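Suture practice pad

A suture practice pad is a piece of artificial tissue on which the closing of wounds is learned and rehearsed. It is used in medical, nursing and veterinary schools, and by qualified staff who wish to keep up their skills. The pad takes the place of animal skin, which spoils quickly and must be kept cold.

Construction

Most pads are sold as flat rectangular sheets. The simplest have a single layer, while teaching models have up to 4, standing for the skin, the fat beneath it, the connective tissue and the muscle. A mesh is often set between the upper layers so that thread under tension does not tear through. Some makers supply pads with cuts already made; others leave the surface whole for the learner to open.

The surface may be smooth or moulded with fine creases. Zyanya Valdovinos, in her handbook for the Arellano teaching collection, preferred the creased kind, as it allows the learner to place stitches with regard to the natural lines of the skin. Pale pads are common and show dark thread clearly.
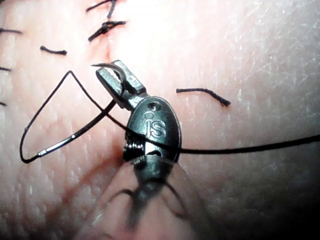

Needle and thread

Curved needles are the usual choice for pad work. The needle is held in the jaws of a needle driver, enters the surface close to a right angle and is turned through the tissue along its own curve. Black thread is widely used in teaching. After each knot the ends are cut short, but not so short that the knot can slip. Loops of spare thread are kept clear of the jaws while the next stitch is placed.

Use and wear

Stitches are normally removed at the end of a session and the pad is used again. The Gramell course, revised in June 2019, sets 40 interrupted stitches on one pad before it is replaced. Needle holes build up along the edges of a cut, and a worn pad no longer grips the thread well. Pads are stored flat, away from sunlight, and may be dusted with talc if the surface becomes sticky.

See also: Knot tying board; Needle driver; Wound closure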